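Cuaderno de taller, banco de pruebas de cocina. Proyecto Erdale

Última actualización: junio

Usamos cookies propias y de terceros para medir las visitas. Aceptar | Configurar

Entrada de junio, 9:40

Sigo con la masa madre de centeno. El cultivo Dandgate lleva dos refrescos a proporción 1:2:2 y sube bien, pero huele más a vinagre que el Courtois. Unai Montes cree que es la harina del saco nuevo. Yo apostaría por la temperatura, que de noche baja más de lo que apuntamos.

Refresco de la mañana: 50 g de cultivo, 98 g de agua (se me fue la mano al quitar, tendrían que ser 100) y 100 g de harina integral. Lo dejo anotado tal cual. Goma en el tarro a la altura de partida.

Para las rebanadas de prueba vale cualquier tostado, mientras sea el mismo para las dos hogazas. Tamara Ostapchuk quiere comparar miga tostada y sin tostar, así que corto el doble.
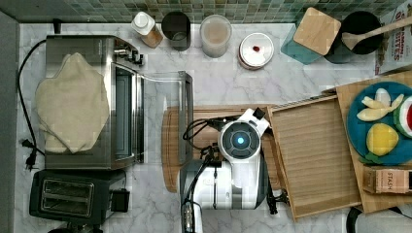

Masa, 11:15

Autólisis de 30 minutos, tapada. Hidratación al 75 %. La sal la eché al final, disuelta en un poco del agua reservada. La masa Courtois se despegó del bol enseguida; la Dandgate seguía pegajosa tras el segundo pliegue y le di un tercero que no estaba en el plan. Pendiente: decidir si ese pliegue entra en el protocolo o se descarta la hogaza.

Termómetro de sonda: marca dos grados menos que el de Werkance en el mismo vaso de agua. Hasta calibrarlo, todas las lecturas de hoy van con la sonda vieja. Unai, por favor, no mezcles los dos en la misma tabla.

Fermentación en bloque: 132 minutos la Courtois. La otra la paré a la vez aunque le faltaba volumen. Preformado flojo, reposo corto, formado en batard.

Las hogazas de la tanda anterior las corté en frío. Miga cerrada en la base en las dos, corteza correcta. La Dandgate tiene un regusto ácido que se nota más al día siguiente. Tamara prefiere esa; yo la otra.
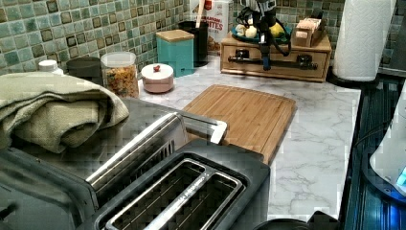 Pendientes

- Repetir el Dandgate con harina del saco antiguo y el mismo horario.
- Calibrar la sonda en hielo y en agua hirviendo.
- Preguntar a Werkance por el plazo de los banetones. El pedido sigue sin confirmar.
- Apuntar la temperatura de madrugada, aunque sea con el termómetro de mínima.
- Pasar a limpio las notas de cata de Tamara; las mías de acidez no se entienden ni yo las entiendo.

Las dos masas quedan en la nevera, etiquetadas con la inicial. Horneo mañana a primera hora, la Courtois primero.

3 comentarios | Compartido 11 veces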